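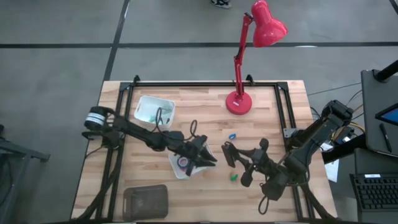 Our project looked at what changes for the people in a small sorting room when part of the work goes to machines. The site was the returns room at Pusetti, a company that repairs and resells small household goods, and we visited in October 2019. Mixed small parts have to be separated into bins before anyone can repair anything. At the station we studied, two arms face each other over a wooden table with the bins set out between them, and a desk with a keyboard and screen is close beside it. That desk matters to our findings -- the person who used to sort now spends most of a shift there.

Method

We watched 3 shifts, talked with the staff on each one and read the room's log. The log covers 3306 parts, of which 329 were marked as needing a person to step in. Most of those entries were for thin or see-through pieces.

What changed for the staff

Hand sorting used to be shared by everyone and broken up by trips to the shelves. Now one person minds the station and the others do repairs. The repair staff liked this. The people minding the station were less sure. They said their wrists hurt less, but they also talked less during the day and could not leave when they wanted to.

Training was the other complaint. New staff got 2 hours on the Dumitrescu software, and most of what they knew came from coworkers.

Limits

We saw one room at one company. A planned visit to the Barnska warehouse was canceled, so we have nothing to compare it with.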